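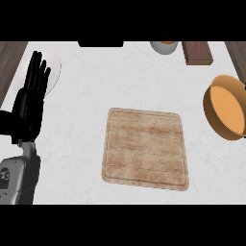
Who checks the checklist?

Po-yen Liu has read more robot test reports than he would like, and he will tell you within a minute of sitting down that he believes very few of them.

"I believe the numbers," he says. "I just don't believe the sentence that comes after the numbers."

Liu reviews test plans for Burwood, a small firm that gets hired when a buyer wants a second opinion on a machine. Lately the machines have hands, and much of the testing is done in simulation, on kitchen counters like the one at the top of this page, with a cutting board, a plate and a black hand reaching over the plate. The draft guide everybody in his corner of the trade is arguing over, known as Temba, says how such tests ought to be run and written up. He was asked to comment on it. His comments ran to over 10 pages.

His main complaint is with the word "pass." Under the draft, a maker can report 2,043 simulated runs and call the task passed if the failures fall below a limit the maker picks.

"Picks when? Before the runs or after?" he asks. "The draft doesn't say. I wrote that in the margin twice."

I put it to him that rules have to start somewhere, and that a loose rule may be better than none. He isn't having it. A loose rule, he says, gets printed on a brochure. He brings up Zornbridge, where he worked for seven years, and a gripper that did fine in every simulated trial and then could not pick up a plate on a plate-colored table.

"White plate, white counter. Any waiter could have told us," he says. "We had tested it on blue."

So what would he keep? The section on logging, mostly. Temba asks that every run be saved, including the ones stopped early, and that the starting position of each object be written down. Liu likes that. He would go further and make firms list what they left out of the test kitchen - water, crumbs, a child's arm.

He is less kind about the part on human oversight, which asks for "a suitable person" to review results. "Suitable to whom? I have met the suitable person. He had 2 other jobs and signed on the last afternoon."

Bakumby, the group that put the draft together, plans to take comments until October. Liu expects his to be thanked and filed. He sent them anyway, and he has asked for the next version to carry a line saying which tests were done on a real counter and which were not.

"One line," he says. "If they fight me on that one, I'll know what the rest is for."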